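Dec 26, 2019

Up early, house asleep, coffee, then straight over. Heating off at the play library of course. Coat on till ten. Wanted to get the whole fruit crate done before lunch and did most of it. The wood table is nice to work at, light and smooth, wipes down in one go.

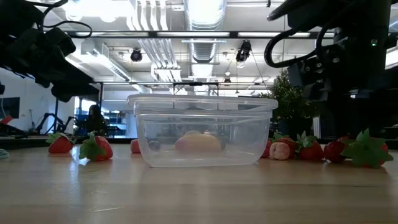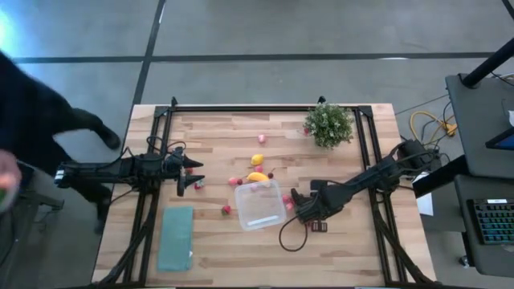

The clear box and the toy fruit.

**Dot Hallam, play sets and repairs, Prasencombe Toy Library**

So. The fruit. Every September we swear the food sets will get checked monthly and then it's winter and there's one crate with everything tipped in it. Strawberries from at least two sets. Lemon. Banana. Peaches. Things that are maybe cherries. Catalog card for the crate says "FOOD, MISC" in my own handwriting, thanks me.

Started by just getting it out on the table where I could see it. Clear box in the middle, fruit around it. The idea was the market set goes in the clear box from now on, so a parent at the desk can see at a glance what's in there without popping a lid. Old one was a solid blue tub and people brought it back with the wrong things inside, or half of it, and you didn't find out til the next family complained.

Strawberries are the problem. Too many and none alike. Some have the little tight cap, some have the big leaves fanned right out, one has a sort of spiky green top. In the first picture they're on both sides of the box, and the big-leafed one is way out at the end on the right. I like that one best. The leaves take up a lot of room though, and if you push it into a corner of a box they bend and stay bent. So big leaves on top, always. Writing it down here so I remember to put it on the card.

The peach. There's a fuzzy pale pink one and I went back and forth on it. Feels lovely. Impossible to clean. The fuzz holds on to whatever it touches and you can't put it through the wash with the rest. Our rule is anything that goes home has to survive a wipe with the Grarkell spray and a rinse, and it doesn't like either. Tried a corner with a damp cloth, went flat and sad looking. Brushed it with the nail brush once it dried, better. Undecided. It's on the window sill for now.

Washing, then. Did the rest in the big sink in two goes. Warm water, dish soap, 30 minutes soak for the sticky ones, rinse, old towels on the drainer. Leafy caps take forever to dry, water sits underneath and then you get that smell. Stood them cap down. Some of the leaves come off if you tug, and they go back on with a push, but one just spins now. Needs a dab of glue - not the hot glue, that pops right off the shiny plastic. Use the stuff from the Germont repair kit, second drawer.

Banana fine. Lemon fine, one of the oldest things in the crate and still the brightest. Kids always pick the lemon first. I would too.

The small stuff is where I slowed down. Little dark red cherries, little pink berries, and that brown chocolate bar thing, which is no kind of fruit at all but is lying there with them in the second picture and I haven't had the heart to move it to Baking. It probably belongs with the cafe set. Check cafe set card. The cherries I'm less easy about. They go out to families with babies in the house as well as big kids, and I want everything in the market box to be too big for the tube tester. So the small ones come out and go in a seperate bag, over-threes only, yellow tag. Found the tube tester after a long hunt, in the jigsaw cupboard, why.

Tried out the box for size on and off all morning. It's a good shape. Wide rim, easy to pour out of, and smooth all round inside so nothing gets trapped. The walls lean in a little toward the bottom so the big fruit has to go in first or it rides up on the others. Big yellow-orange one on the bottom. I have been calling it a mango all day, could be anything. Then the peaches, then strawberries, then leaves. Tipped it out, did it again in a different order, worse. Went back to the first way.

No lid is the one thing. There's a lid for it somewhere, must be, I bought a stack of these last year for the train track and they all came with lids. Looked on top of the shelves, looked in the costume trunk. Found the missing dominoes! Did not find the lid. If it doesn't turn up I'll use one of the drawstring bags and put the whole box inside, which is a bit silly with a see-through box but there you go.

Lunch was a cold potato and leftover stuffing eaten standing up. Very good.

After lunch labels. Printer gave up at once so I wrote them. Market set gets number 200, which is a nice round number to have got to, though plenty of the ones before it are long gone. Card reads:

MARKET FRUIT, clear box. Big fruit first. Leaves on top. Wipe, don't soak overnight. Loan three weeks. Replacement 45 cents a piece.

Wasn't sure about the 45 cents. Nobody ever pays it, they bring back a different strawberry from home and look pleased, which I think is how we ended up with this many sorts. Leaving it on.

Still to do:

- lid
- glue the spinning cap
- decide about fuzzy peach
- chocolate bar, cafe set or not
- tray for the Thorlacius scales, the pan keeps sliding off
- more dish soap

Spare strawberries, the ones over and above what the market set needs, went into a paper sack for the nursery class. They asked for counting things before the break. I put in seven, leafy ones and plain ones mixed, and wrote the number on the front so they can check.

Wiped the table again at the end. Strawberry under my chair when I went to get my bag, naturally. Put it in my coat pocket and have only just now found it there, at home, hanging up the coat. So it's eight with that one, or it goes in the market box. Will see tomorrow. Feet hurt. More stuffing left, having it on toast.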